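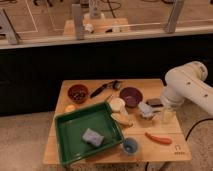
Tabuleiro verde, com a esponja dentro, e taças sobre a mesa de madeira clara.

Tabuleiro Vovau - verde, rebordo alto
Ref. 38-V

Tabuleiro retangular grande, fundo liso, lados levantados. Para a mesa, para a bancada, para levar tudo de uma vez da cozinha para a sala. Leve. Passa-se por água e já está.

Uma cor apenas, este verde. O azul esgotou em agosto e não volta, escusam de perguntar por mail.

Preço: 12 euros
Portes: 3 euros, continente. Ilhas sob consulta.
Levantamento na loja sem custos, tragam o numero da encomenda.

O que cabe: uma esponja e sobra muito espaço, como se vê. Também pratos de sobremesa, talheres, o pequeno-almoço de duas pessoas se não forem exagerados no pão. Medidas completas na etiqueta, se precisarem antes da compra liguem.

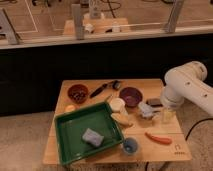
Com a taça castanha, a taça roxa e um copinho azul junto ao canto.

As taças vendem-se à parte. Linha Natside, castanha ou roxa, mesmo preço. A castanha é boa para coisas miúdas - frutos secos, feijão, botões até. A roxa tem o interior ameixa escuro, muito bonita vazia, disfarça bem as nódoas.

Podem ir ao microondas? Não. Máquina de lavar sim, prateleira de cima.

Copinho azul: restam poucos, só na loja. O frasco pequeno transparente não é nosso artigo.

Conjunto mesa (tabuleiro + duas taças): 30 euros. Não inclui esponja, pano nem talheres. Já houve reclamações por causa disto, fica escrito.

Uso e limpeza
Água morna, detergente normal, esponja macia. Nada de palha de aço, risca o fundo e depois nota-se. Secar antes de empilhar. Não cortar em cima do tabuleiro, para isso há tábuas. Facas pousadas sim, cortar não.

Se o tabuleiro ficar com o canto de fora da mesa, cuidado com o peso desse lado. Conselho do Jaime Veloso, do armazém, que já apanhou muita loiça do chão.

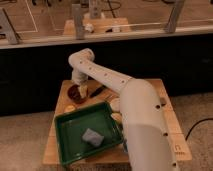

Trocas e devoluções

Artigo sem uso, com etiqueta. Trocamos por outro modelo ou por vale. Riscos de transporte: enviar fotografia no próprio dia, por favor, com a caixa tambem.

Encomendas para cafés e escolas - falar com Llinos Sayce, de manhã. Faz-se desconto a partir de certa quantidade, depende do stock.

Página atualizada segunda-feira, 20 de dezembro de 2021. Entregas antes do Natal já não garantimos.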